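Ondlow still looking for a left-back, and for the last one

Ondlow Town will go into the second half of February without a recognised left-back, after the fourth man to try the position this season limped off before half-time against Tellport and was last seen asking whether anyone had his car keys.

The match finished goalless, in front of 2,968 people, most of whom stayed to the end. Ondlow have now gone 266 minutes without scoring. Manager Dennis Rowbotham, who was taking charge of his 100th game, was given a framed shirt before kick-off and a fair amount of advice after it.

"I'm pleased with the clean sheet," he said. "I'd have been more pleased with a goal, but you can't go around being greedy."

The trouble on the left goes back to the summer, when the club let two full-backs go on the same afternoon and signed a winger. The winger was told he would be playing a bit deeper. He played a bit deeper for three matches, was sent off in the third for something he said to his own goalkeeper, and has been on loan in Blackburn since the autumn, where he is understood to be enjoying his football and living above a carpet shop.

After him came a teenager from the youth side, who did well enough to be wanted elsewhere and left. Then it was the turn of the club captain, a right-footed centre-half of 34 who turned inside every time he got the ball and so met the same opponent coming the other way. He asked to be moved back in the new year. Rowbotham agreed, and said it was the quickest he had seen him do anything since pre-season.

That left the reserve midfielder who pulled up on Saturday's side of the pitch nearest the dugout, with a hamstring that the physio described as "tight" and the player described at greater length. He is expected to miss a month.

Ondlow have the money for a loan signing, or at least they have said so in the programme. A new shirt deal with Plindeo was announced before Christmas, and supporters were told that part of it would go on the squad. So far it has gone on a new scoreboard, installed in time for the current run — it has had a restful start to its working life.

Rowbotham says he has spoken to several clubs. One offered him a right-back. Another offered him a left-back who turned out, on closer questioning, to be injured until Easter. He has not ruled out playing three at the back, although the last attempt at that was abandoned at the interval with Ondlow two down and the wing-backs not on speaking terms.
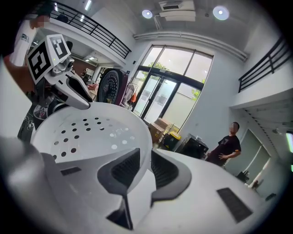

The defence is at least better than it was in the autumn, when Ondlow let in goals from corners, free-kicks and one hopeful punt from the halfway line. Anyone who sat through that spell will look at a white dome pierced with small round holes in loose rings and recognise the back four, down to the places where the light came through. Now the gaps are mostly on one side, and Tellport did not find a way through them. Ondlow's next match is away, and Rowbotham will name his left-back an hour before kick-off, if he has one by then.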